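Nuteck 65 Drop-In Tray
Flush-mount tray for work tables and counters

Item group: Table inserts
Supplied by: Fliso

The Nuteck 65 is a shallow tray that drops into a cutout in a tabletop and is held from below by four clamps. It catches drips and rinse water at the point of use. It is not a sink and must not be used as one. For standing water deeper than the tray, see the Plalis basin range.

Specifications
Material: stainless steel, polished
Depth: 65 mm
Width: 200 mm
Length: 1000 mm (shorter lengths cut to order)
Drain: center or end, with removable strainer
Top thickness accepted: 18 to 40 mm
Clamps: four, supplied
Sealing strip: supplied, fitted by installer

Installation
Mark the cutout from the paper template in the carton. Do not trace the tray itself, as the rim is wider than the opening. Seal all cut edges of wood-based tops before fitting. Press the sealing strip to the underside of the rim, lower the tray, and tighten the clamps in a cross pattern by hand. Power drivers will bow the rim.

The drain tail accepts a standard push-fit connector. Allow 91 mm of clear space under the top for the tail and the first bend. Tables with a cross rail at midspan need the end drain version.

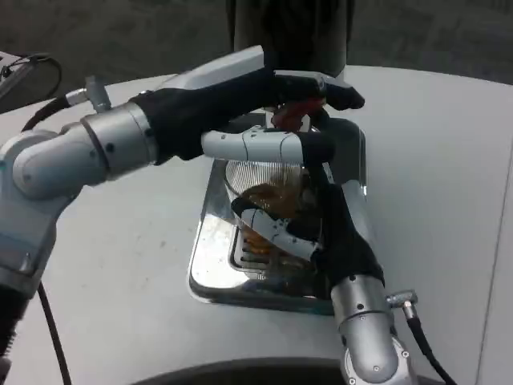

Cleaning
Wipe with warm water and mild dish soap, using a soft cloth. Do not use bleach, steel wool, or chloride cleaners. Lift out the strainer weekly and rinse it. Tea and coffee stains respond to a paste of baking soda left on for ten minutes.

Spare parts
Strainer, clamp set, and sealing strip are stocked separately. Trays made before the May revision use the older Nakamura strainer, which has a smaller lip and does not fit current drains. Check the stamp under the rim before ordering.

Technical contact: Tobiloba Adebisi, Fliso parts desk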